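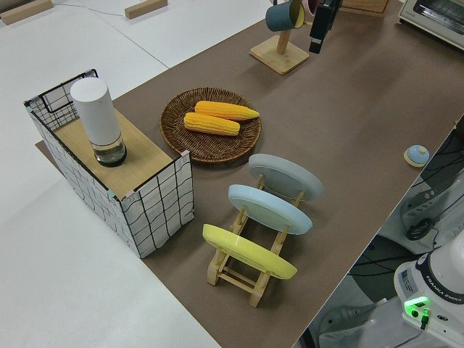 Skandeck Plornmont 527 Tower Cooler

The Plornmont 527 is a dual-fan air cooler for desktop processors. Six copper heat pipes carry heat from the base plate to the fin stack, and the offset layout leaves the memory slots clear. The mounting kit fits current Urquhart and Dronard boards.

Fans: 2, included
Heat pipes: 6
Fan cable length: 13 inches
Thermal paste: pre-applied

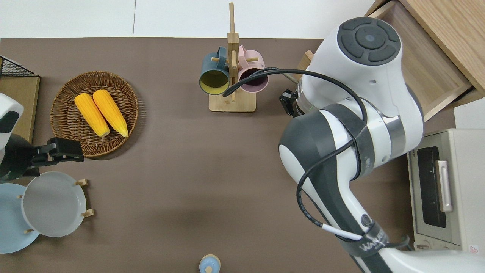
Two mugs on a wooden mug tree, with corn in a woven basket.

Remove the protective film from the base plate before installation. Replacement fans and mounting brackets are sold separately through Skandeck parts dealers.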